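Bathroom refits: frequently asked questions

Answers to the things customers in Trembridge and Lernham ask us most before they book. If yours isn't covered, ring the office or use the contact form. Last updated August 26, 2023.

Do you come out before giving a price?
Yes. Brian Mushi does all our home visits. He measures up, looks at the pipework and asks how you use the room. The visit is free within Trembridge. For Lernham and the villages beyond it there is a small charge, taken off the final bill if you go ahead.

How long does a refit take?
Most take about 7 working days. Moving the soil pipe or replacing a floor adds to that. We give you a start date in writing once the tiles and fittings have arrived at our store, not before.

Can I keep my old radiator?
Usually, if it is sound and the valves still turn. We drain it, take it off the pipes for tiling and put it back afterwards. Column radiators are heavy, so please don't try to move one yourself.
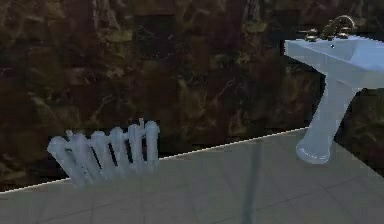 If you would like a new one we can supply it, or fit one you have bought. Check the pipe centres first. We can't be responsible for a radiator that doesn't match the pipes when the measurements weren't given to us.

Will I be without a toilet?
Only during the day. We reconnect it each evening unless the floor is being laid, when it may be out of use for 2 nights. We will tell you which nights in advance. If you have just the one toilet, say so when you book.

What should I clear out beforehand?
Anything that isn't fixed: towels, bottles, cleaning things, bath mats, the contents of cabinets. Check the windowsill and the top of the toilet as well. We will move what is left, but it goes into a box on the landing and we don't sort it.

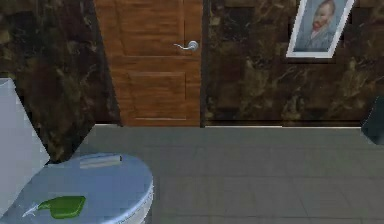

Small items on a closed toilet lid. Please take these out before the first morning.

Which tiles do you use?
We stock the Barasa range for floors and the Wedia range for walls. You can also buy your own. Order a tenth more than the measured area to allow for cuts – more if the pattern has to be matched. Keep a few spare at the end.

Are large floor tiles a good idea?
They suit a room with a flat floor and a simple shape. There are fewer grout lines to clean. In a narrow room with a lot of corners, smaller tiles waste less.

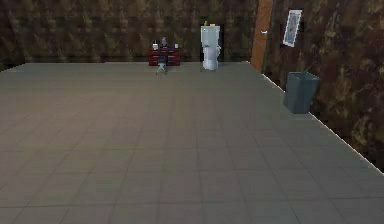 Large square floor tiles in pale grey, with a dark brown wall behind.

How soon can I walk on a new floor?
Leave it overnight at least. Grout needs longer in cold weather, and in December we normally ask for an extra day.

When do I pay?
A deposit of £400 holds your date. The rest is due when the work is finished and you have looked it over with Brian. We take bank transfer or card.

What if something goes wrong afterwards?
Report leaks straight away by phone. For anything else, such as a cracked tile or loose sealant, email a photo within 90 days and we will arrange a visit.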